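Ranger un objet plat et rose dans une petite sacoche verte à fermeture éclair : ça passe ou pas ?

Question posée par Yetunde Nwosu
Catégorie : Rangement / Sacs et pochettes

Bonjour à tous, question bête mais je tourne en rond. J'ai une petite sacoche vert menthe, coins arrondis, poignée en tissu du même vert, fermeture éclair. Marque Preltton je crois, l'étiquette intérieure est partie au lavage. Et un truc rose tout plat, presque carré, avec un petit personnage en chapeau haut de forme dessus. C'est à ma nièce, elle veut ABSOLUMENT qu'il parte dans la sacoche en juillet pour les vacances. 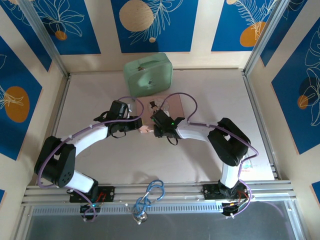
Donc voilà, en largeur c'est juste juste. À plat ça coince dans les coins, debout j'ai peur que la fermeture morde dessus. J'ai pas envie d'abîmer le dessin du petit bonhomme, elle me le pardonnerait pas. Est-ce qu'il vaut mieux une pochette intermédiaire ? Une autre sacoche ? J'ai vu les Grollora mais je les trouve un peu molles.

Autre souci, la sacoche tient pas bien debout toute seule, elle penche. Normal ou elle est déformée ?

Merci d'avance, je regarde ce soir vers 21h.

3 réponses

Réponse de Tapio Rautiainen
Meilleure réponse choisie par l'auteure de la question

Bonsoir. J'ai eu le même modèle ou un cousin, pour les goûters des enfants. Les coins arrondis c'est le piège : tu mesures la largeur totale et en fait tu perds de la place à chaque angle. Mesure l'intérieur, sacoche ouverte à fond, au niveau où le coin commence à tourner. Pas au milieu.

Ensuite :
- vide tout, retourne la doublure si elle est pas cousue au fond
- glisse le rose de biais, un angle d'abord, et redresse une fois dedans
- dessin côté fond, jamais côté curseur
- ferme en tenant les deux bords pincés avec l'autre main, doucement dans les virages

Si ça force dans les virages laisse tomber, le zip va lâcher avant la fin des vacances. J'en ai tué un comme ça.

Pour l'intermédiaire, une simple chemise cartonnée recoupée suffit. Ça rigidifie et ça protège. Évite le plastique épais, ça bouffe la place qui te manque deja.

Qu'elle penche, c'est normal à vide. Bourre-la avec un torchon une nuit ou deux, elle reprend sa forme. Avec quelque chose de plat et dur dedans elle tiendra mieux de toute façon.
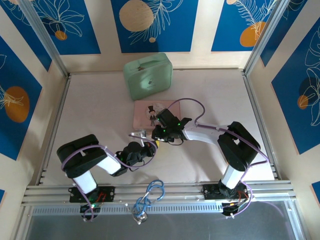 La sacoche verte au fond et la carte rose posée devant.

Réponse de Ngozi Garba

Moi je prendrais plus grand et puis c'est tout. Sur Sesteo y a des sacoches à partir de 3 euros d'occasion, faut fouiller. J'en ai pris une pour ma fille, pas le même vert mais bon, elle a râlé 3 jours et après elle y pensait plus. Et tu gardes la menthe pour le goûter.

Par contre attention aux frais de port, des fois ça double le prix. Demande une remise en main propre.

Réponse de Mahmoud Zerouali

pareil que Tapio pour le biais. Et un coup de bougie sur la fermeture, ça glisse tout seul. Frotte à sec des deux côtés, essuie ce qui dépasse sinon ça marque la doublure

sinon un sac en tissu avec un cordon et basta

Commentaires sur la question

Yetunde Nwosu : Merci !! J'ai mesuré comme dit Tapio, au niveau du virage, c'est jouable de biais. Je tente avec la chemise cartonnée recoupée. Pour la bougie, blanche obligatoirement ou je peux prendre une chauffe-plat de base ?

Mahmoud Zerouali : chauffe-plat ça va, mais pas colorée, et pas parfumée sinon le sac sent la vanille tout l'été

Ngozi Garba : Mets quand meme un prénom dedans, les sacoches comme ça en colo tout le monde a la même.

Yetunde Nwosu : Ah oui bien vu. Au feutre textile sur la doublure du coup, je veux rien coudre sur la poignée.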